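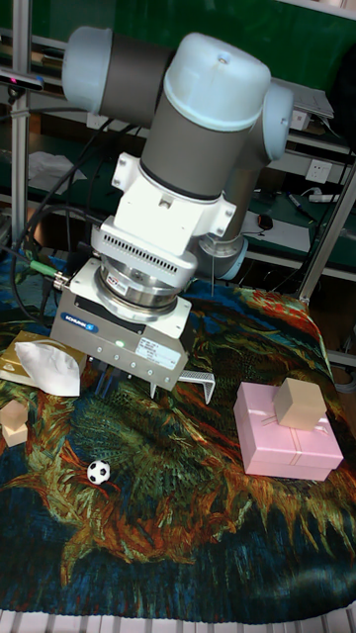 My roto edges keep shimmering when I comp a keyed foreground over a moving background in Kuden. The matte looks fine on any single frame but chatters in playback. The foreground has a small green light and a green cable plug in it, and the despill turns both gray. Plate is 1128 frames. Do I fix the key or paint it?
Posted by jinara_comp, July 30, 2022

brelport_post
Fix the key first. Split it – a hard core matte, then a soft edge matte, and blur the edge one by 2 pixels at most. For the green parts, draw a loose holdout shape, track it and keep the despill out of it.

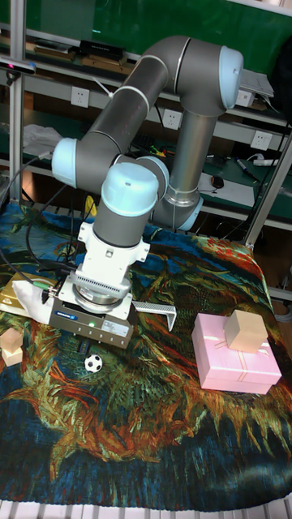
Arm and gripper over the painted-style cloth

kaczmarczyk
Denoise before keying, add the grain back after. Worked for me on 4 shots.

toastframe
Just paint it, 800 frames took me most of June though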